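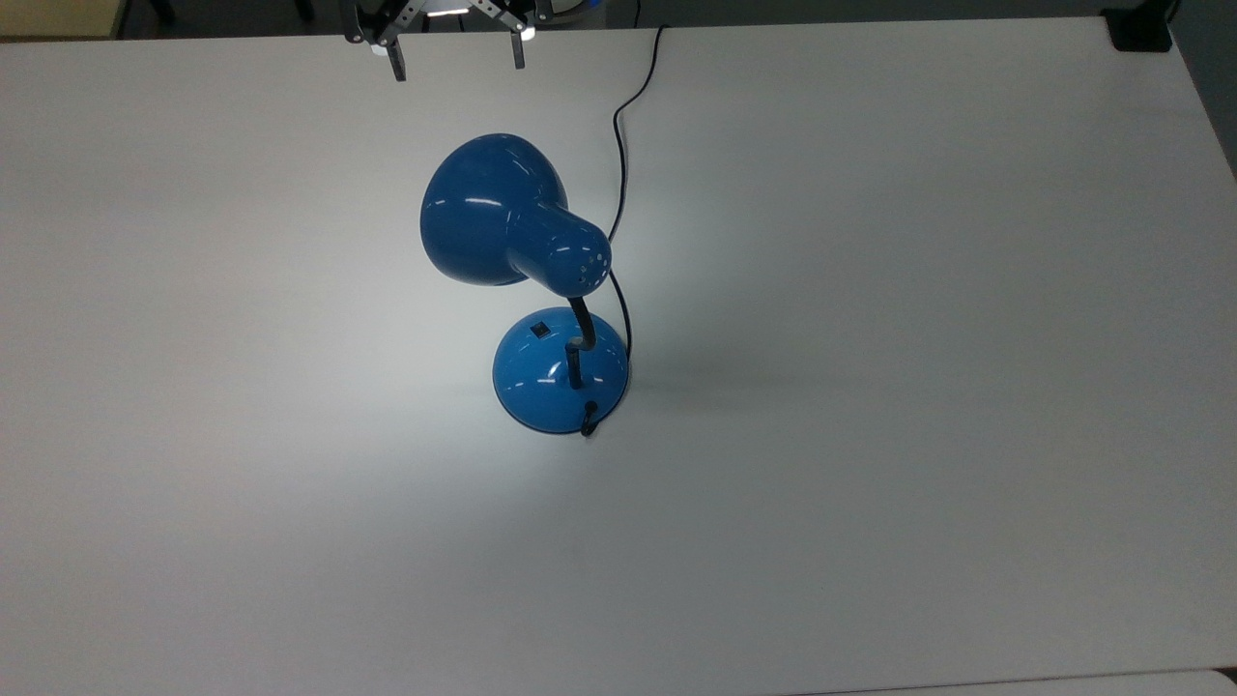

Cundton, June

Budgeting for a second arm: what are we forgetting?

gbravo
Big news from our little shop, we got the go-ahead for a second arm! The first one has been doing household object tasks since winter (the blue desk lamp is this month's favorite, switch on, switch off, tilt the shade) and I love it more than I should. Now I have to turn "go-ahead" into a list of things to buy. So far: arm, two-finger gripper, controller, table, spare fingers. The quote from Wirnuditz is good for 8 weeks. What did you wish you had put on the first order?

evangelia_c
Congratulations!! Cables. Put in a line for cables and power strips and make it bigger than feels right. We do lamps and small kitchen appliances, and every one of them has a cord that has to go somewhere. Ours run off the far side of the table to a strip underneath. Get the long ones.

PantelisT
Buy a second gripper before you buy the second arm. I mean it. When our gripper went back to Krishnan for service we had a very nice arm standing there for 4 weeks with nothing on the end of it.

gbravo
Ouch. A spare gripper is 70 percent of what I had set aside for extras, though.

PantelisT
Then your extras line is too small :)

bello.isah
Going to disagree with Pantelis. Spare fingers and a bag of the little linkage screws covered us for everything except one bad motor. I'd put that money into the table and the lighting. Is your top white like in the photo? Glossy blue paint picks up every overhead light, look at the streaks on that shade. If you're planning on vision work you'll want to dim or diffuse what's above it, and that means an electrician, and that means a quote you don't have yet.

gbravo
White and matte, yes, and I'd like to keep it, it's so easy to work with. The lamp's own light makes a bright patch by the base too, so some of the glare is the job itself. But diffusers are going on the list, thank you!

evangelia_c
Bello is right about lighting and I still side with Pantelis on the gripper. Can you split it? Order the gripper with the arm and do the diffusers out of next quarter's money. Wirnuditz ships them together, so you only pay freight once.

a_xenos
We run 2 arms off Rellness controllers and the thing I'd add is training hours. Everyone budgets the box and then one person knows how to use it. Also floor space – measure with somebody standing on each side of the table, you'll be swapping objects all day long.

PantelisT
Seconding training. Not seconding diffusers before a gripper.

bello.isah
We'll have to stay friends anyway.

gbravo
This is great, you've doubled my list. Revised order: arm, two grippers, controller, table, long cables, training for three of us, diffusers next quarter if the electrician comes in under what I'm dreading. I'll post the totals once the freight quote is back. Anastasia, did you get the training through Rellness or bring in somebody local?

a_xenos
Through Rellness, on site. Ask them to do it with your own objects on the table.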